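Urden Assisted Handling Project
Progress report to the Widmer fund, July
Prepared by Rungnapa Wattanapong, project lead

Status: behind plan. Carrying trials were stopped for part of the period after a grip fault. They have restarted at reduced speed.

Work done

We ran 122 carrying trials in the home test room before the stop. The task was the one agreed in the work plan: take a shopping basket by its handle, lift it, move it to a second spot and set it down. Of those trials, 103 were completed without help from the operator. The rest were mostly missed grasps, where the hand closed beside the handle and the operator reset it. We had expected these and they are not the subject of this report.

The fault

In trial 122 the hand opened during a lift and dropped a loaded basket. It fell outside the marked floor area. Nobody was hurt. The operator, Rungnapa Sangkhawat, pressed the stop button and cut power to the arm. The Drimuvow controller had logged a firm grip up to the moment of release.

Going back through the logs, we found that the thumb sensor had been sending the same value for 63 seconds. The controller took the frozen value as good contact and kept lowering the motor current to save heat. Eventually there was not enough force left to hold the load. A connector in the wrist had worked partly out of its socket. We had been checking that connector monthly, and that was too seldom.

What we changed

The connector now has a locking clip and is checked before each session. The controller stops the lift if any fingertip value stays unchanged for more than two seconds. Grip current can no longer fall below a fixed floor while the arm is raised. The marked floor area has been made larger.

We have since run 69 trials at half speed with an empty basket, with no drops. The new check stopped the arm four times, and three of those were false alarms. Huner is supplying a spare wrist cable at no cost to the grant. 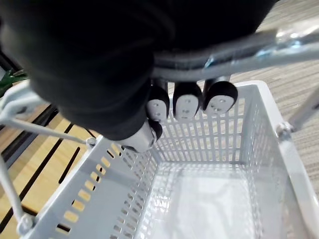

Robot hand on the handle of the gray plastic shopping basket.

Still open

The false alarms need to come down before we return to full speed. Loaded trials will stay on hold until the spare cable is fitted and the safety form is signed again. We expect to finish the carrying task around a month late. No extra money is requested, but we ask to move the unspent travel line to parts.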